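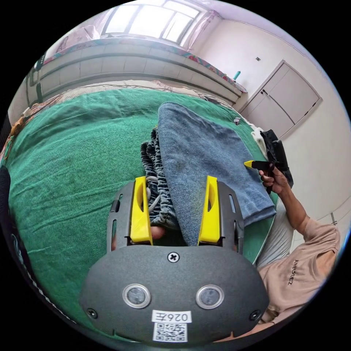

Ticket: Dryer runs but takes three cycles to dry heavy items
Opened: August 30, 2020
Opened by: Marisol Quintero
Product: Clivau vented dryer, electric, second-floor laundry closet
Assigned to: Abundio Bañuelos
Status: Closed

Original report

The dryer turns on, the drum spins and the air inside feels warm. Shirts and sheets come out fine on Normal. Jeans and towels do not. The waistbands and pocket linings are still damp at the end of a full Heavy cycle, and I have to run it again, usually twice. This started in January as one extra cycle now and then and has gotten worse. No error code on the panel. I clean the lint screen before every load. The machine is 4 years old and has not been moved.

Reply – Abundio Bañuelos

Thanks for the details. Warm air with long dry times is usually airflow, so please check these before we look at parts.

1. Run the dryer on Heavy with nothing in it and go outside to the vent hood. The flaps should open all the way and you should feel a strong push of air.
2. Take out the lint screen and run water over it. If the water pools on the mesh, wash it with dish soap and a soft brush, and let it dry before you put it back.
3. Tell me what kind of duct is behind the dryer (smooth metal, flexible foil or plastic) and how long the run is to the outside wall.
4. Turn off Eco Dry if it is on. The button is to the right of the dial.

Reply – Marisol Quintero

1. The flaps open maybe halfway. I can feel air but I would not call it strong.
2. Water did pool on the screen. I use dryer sheets. Washed it, and water goes straight through now.
3. Flexible foil behind the dryer, then it goes into the wall. The whole run is 13 feet with two elbows, going by the plans from when the closet was put in.
4. Eco Dry was off.

Ran a load of jeans after washing the screen. Better, but one pair was still damp at the waist. It needed 30 more minutes on Timed Dry.

Reply – Abundio Bañuelos

The screen was part of it. Half-open flaps point to a restriction farther down the line. Unplug the dryer, pull it forward and look at the foil section. It gets crushed easily when a machine is pushed back too close to the wall. Look inside both ends with a flashlight as well. Please do not run the dryer with the duct off.

Reply – Marisol Quintero

The foil piece was folded nearly flat where it meets the wall. There was a lot of lint packed in behind the fold. I vacuumed what I could reach, but I can't see past the first elbow. Is there any point in buying a brush kit or should I get someone in?

Reply – Abundio Bañuelos

A brush kit would probably reach, but you should replace the foil in any case, so I would have it all done in one visit. Ask for rigid metal duct, with a low-profile elbow behind the machine if space is tight. Joints should be held with foil tape or clamps. Screws that stick into the duct catch lint.

Reply – Marisol Quintero

Araceli Cisneros from Sovow Duct Service came out this morning. She cleaned the full run, swapped the foil for rigid metal and put in the low-profile elbow. She also pulled an old bird guard off the vent hood that was matted with lint – I did not know it was there. The flaps now open fully.

Test loads since then:

Towels, Heavy, auto: dry at the end of one cycle.
Jeans, Heavy, auto: dry, including pockets. Zipped and turned inside out.
Mixed cotton, Normal, auto: dry, and it stopped earlier than it used to.

One more question. On auto, the time on the display jumps around near the end. Is that a fault?

Reply – Abundio Bañuelos

No, that is normal. The display shows an estimate, and it changes as the moisture sensor takes new readings. If it ever shuts off early with wet clothes inside, wipe the two metal strips under the lint screen opening with a damp cloth and a little white vinegar. Dryer sheets leave a film on those too.

Closing notes

Cause: crushed foil transition duct, lint buildup in the run and at the vent hood, residue on lint screen.
Fix: duct cleaned, transition replaced, bird guard removed, screen washed.
Parts ordered from Clivau: none.
Follow-up: wash lint screen monthly, have the duct run checked once a year.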